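Cestora releases results of cup-nesting study using wrist-camera training

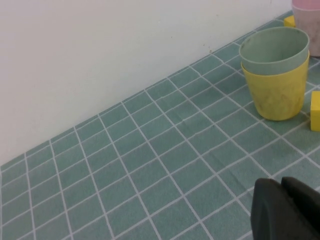

Stacking cups is a fair test because small errors show up right away, according to Gajdoš, which supplied one of the two sites used in the study and reviewed the results before publication. The company added that it would like to see the same test repeated with heavier items.

Cestora, a robotics research firm, today released the results of a study on how well a robot arm can learn to nest one cup inside another when it is trained mainly on views from a camera at its own wrist. The work was done with Grilar, which built the control software, and ran from March through the early summer.

The method, called Sikska, trains the arm on short demonstrations guided by a person. A total of 2,386 demonstrations were recorded on ordinary tables with household cups and blocks. Tablecloths, cup colors and starting positions were changed between sessions so that the software would not come to depend on one layout.

Sikska differs from the team's earlier approach in how it treats the last part of the movement. The older software planned the full path once and then followed it. The new software plans again as the gripper nears the rim, using only the most recent wrist view. If the rim is hidden by the fingers or by another cup, the arm backs away and tries a second angle.

The team then ran 300 test trials with table layouts that were left out of training. A trial counted as a success if the upper cup was seated inside the lower one and both were still standing when the arm pulled back. The new method succeeded in more than 40 percent of the trials in which the earlier software had failed. Results were weakest when the lower cup stood close to a wall, where the arm has less room to turn.

Patterned tablecloths were included on purpose. In early tests, the software sometimes took printed lines for the edge of an object. Adding more patterned surfaces to the training set reduced these errors but did not remove them – they still account for a share of the failures listed in the report.

Blocks were placed near the cups in many layouts to see whether the arm could leave nearby objects alone. Contact with a block did not end a trial, but it was recorded and is reported separately.

Cestora said the findings apply to rigid, empty cups of similar size. The study did not cover glassware, filled cups or moving tables.

The next stage will add 7 new object types, including bowls and lidded containers. Grilar will continue to maintain the control software, and testing will take place at both current sites.

The full report, with trial logs and a list of failure types, is available from the Cestora press office on request.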